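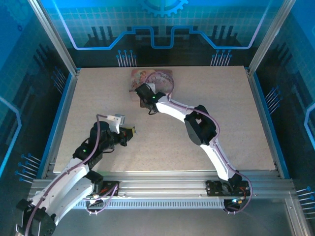

Tabletop with blue circuit-board panels

Ticket 2151 – label printer drops off network, Breltau stockroom
Opened 21 Dec 2023
Status: waiting on site
Priority: medium (was high, lowered after workaround)

Problem as reported: shipping label printer goes offline several times a shift. Jobs sit in the queue, then all print at once when someone power cycles it. Same thing happened in October, closed back then as "cable". Cable was replaced, so not that.

09:10 Called site. Printer shows ready on its own screen, PC says offline. Ping from the Wokcombe office gets nothing. Ping from the stockroom PC works, then quits after a few minutes.

09:25 Had them print the config page. Address ends in 63. Our sheet says 65. Somebody changed it or the sheet is old, can't tell which yet.

09:40 Checked the router. 63 is inside the DHCP range, so it's getting handed out to other stuff. Lease table shows a handheld scanner on 63 right now. Pretty sure that's our conflict.

09:55 Set printer back to 65 by hand on the front panel. Had to walk them thru the menus twice, the back button exits all the way out and doesn't save. Write this down for next time: Network – Wired – Manual, then hold OK.

10:05 Windows still pointing at old address. Deleted the port, added new one, unchecked SNMP status. Queue had 128 stuck jobs. Cleared them all, site is ok with reprinting from the order screen.

10:15 Test label good. Second test good.
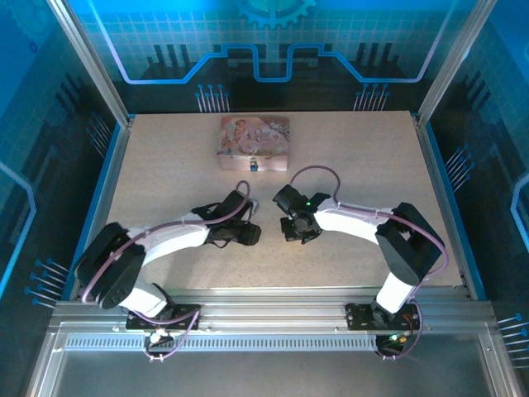

11:30 Offline again. Not the address this time, still 65 and the scanner moved off. Ping is fine from both ends. Spooler had hung on one job from the Trarnis shipping plugin. Restarted spooler, came right back.

11:50 Plugin is two versions behind. Asked Benítez support if the update needs a reboot of the order server. No answer yet.

13:20 Benítez replied, no server reboot, only the PC. Not doing it before the afternoon pickup. Workaround for now: print labels from the web page insted of the plugin. Slower, but it goes through.

14:45 Site says no drops since the switch to the web page. Leaving ticket open.

To do:
Update plugin after last pickup
Reserve 65 in the router so it can't get handed out
Fix address sheet
Link the October ticket to this one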